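Spare room checklist, with my comments

I do this walk-round before anyone comes to stay, and again when a room has been shut up for a while. It began as a scribble on the back of a Hotska delivery note and has grown a bit. I let two rooms in the house at Flasgate and my sister-in-law's cousin Embla Fagerlund borrows the list for hers, so I've typed it up properly. Tick, cross or n/a, then write something next to it. A bare tick tells me nothing six months later!

Last gone over: 2025-08-23

DOOR AND WAY IN

[ ] Door opens all the way without catching on the rug
Comment: Caught again. I've moved the rug rather than plane the door, and I know that's lazy.

[ ] Key turns from both sides
Comment: Fine. Bit stiff from the inside, a puff of graphite sorted it.

[ ] Landing clear of boxes, ironing board, shoes
Comment: It is now. You should have seen it at breakfast.

[ ] Smoke alarm tested with the button, not just looked at
Comment: Loud. Cat not pleased. New battery went in back in May.

WINDOW

[ ] Opens, shuts, stays where you leave it
Comment: The stay slips on the last notch, so I use the one before. New stay ordered from Isusis.

[ ] Blind cord tied up on its hook
Comment: Yes. I check this one twice if there are small children coming, and so should you.

[ ] No black spots in the corners of the frame
Comment: A few on the left. Wiped with the usual spray, window left open for 30 minutes afterwards.

ELECTRICS (only what you can see and touch safely)

[ ] Sockets sit flat, no cracks, no brown marks
Comment: All good.

[ ] Lamp flex not trapped under a bed leg
Comment: It was! Freed it, ran my fingers along it with the plug out, no damage that I could find. I'll look again next time.

[ ] Bulbs no stronger than the shade says
Comment: Shade says 40 watts at most. The new bulb is well under.

FURNITURE

[ ] Tall things fixed to the wall
Comment: Bookcase strap is tight. Wardrobe strap had worked loose at the screw, so I've put in a longer one and given it a good tug.

[ ] Drawers don't fall out when pulled right to the end
Comment: Bottom one does. Label on it until I find the little stop that goes at the back.

WALLS AND COVERS

[ ] Fillings, marks and notices looked at before anything gets moved

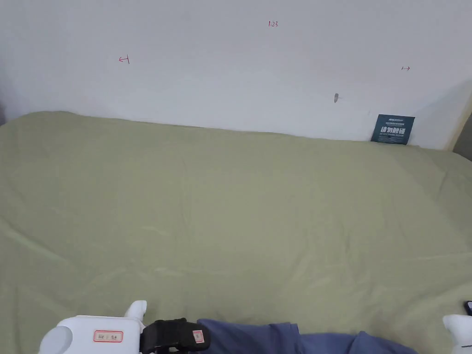 Pencil is what I use for measurements on walls, and I'd say the same to anyone, as it rubs off and takes paint over it without a murmur. Red ink is another matter. It can come up through emulsion like a ghost, coat after coat, so a red "1.23" and a couple of arrows on white want a dab of stain block before the roller goes anywhere near them. Copy the figure into a notebook first — you will want it the day after you've covered it. And if there's a card propped up saying 请勿触碰, "please do not touch", then hands off, green cover included, until you've found out who put it there and they've said yes.

[ ] Covers reach right to the wall
Comment: Have a look for bunching at the back. I smooth mine from the wall side forwards, otherwise you just push the creases along.

[ ] Filler sanded flush
Comment: One patch behind the door still stands proud. Left for a brighter day with the light coming sideways.

[ ] Stain block in the house
Comment: Half a tin of the Qiu one. Lid was stuck fast, but what's inside is usable.

STILL TO DO

Stay for the window. Drawer stop. Second coat behind the door. Ask about borrowing the good steps.

COMMENTS (3)

Embla Fagerlund
Did mine with this last night and found the flex trapped under the bed leg, exactly like yours. Can you add something for mattress labels? I never remember which way round I turned it last.

Ilham Harahap
Shellac-based stain block for red marker, every time. I tried a water-based one in our hall and the arrow was back before supper. Does yours say what's in it?

Embla Fagerlund
Ilham, did you do the whole wall or only the marks? I've got a shopping list in felt tip behind my cooker.

Back to top | Write to me using the contact form | Text may be copied for use at home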